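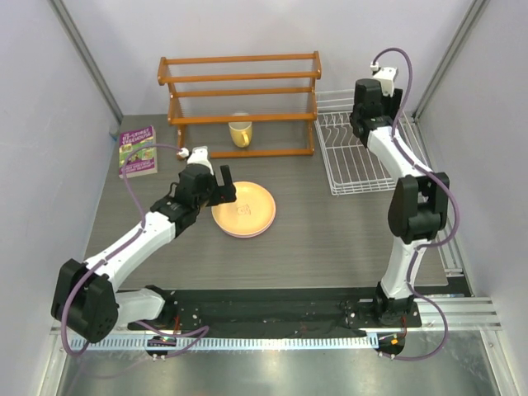
Home | Projects | Reports | Contact

June - by Souad Zerouali, with Adel Alaoui

Our report asks whether a second rack saves space on a small table, as the Nemlow storage guide claims. We doubted it from the start. The guide says a two-tier rack "doubles your surface," but it never says what a person is supposed to put on it. With the wooden rack against the back wall and the white wire dish rack beside it, the yellow mug fit under the lower tier, and the plate and the paperback still took up tabletop. So the rack gave us a parking spot for a mug. That is a long way from double.

Adel timed 4 classmates at Nidmont putting away the same dishes, 5 rounds each, with and without the wooden rack. Two were faster with it and two were slower. He thinks practice explains most of the change, and I agree - everyone got quicker by the last round no matter what was on the table.

The guide also quotes a survey of 811 households. We could not find the questions anywhere, so we left it out of our results.

Next term we would test the upper tier with flat things only, and use a table more than 100 cm wide.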